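In defense of the unmade, cluttered bed

My friend Naledi Kekana makes her bed the minute she's out of it. Corners tucked, pillows stacked, not a thing on top until bedtime. She thinks I'm a savage, and she's told me so over coffee more than once (lovingly, I think!).

I get it, I do. But I live in a small apartment in Prorham, and my bed is the biggest flat surface I own. Why would I leave it bare for 16 hours a day? I pay bills on it. I sort socks on it. Last January I planned a whole vacation on it, maps everywhere, and then slept next to the maps for a week. 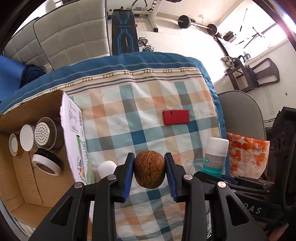 A walnut, a red case and a bottle on the plaid bedspread.

The tidy people always bring up sleep. Keep the bed for sleeping, they say, and your brain will learn. Well, my brain has had plenty of time and I drop off in 10 minutes, bills or no bills. I once spent $400 on a desk to please them, and it held a fern and my winter coats until I sold it for $100.

My grandmother shelled peas on her bed, with the radio going and the window open. We kids piled on and helped, or at least ate. I've never had a dining table I liked half as much as that bed.

So Naledi can keep her corners. I'm going back to my socks.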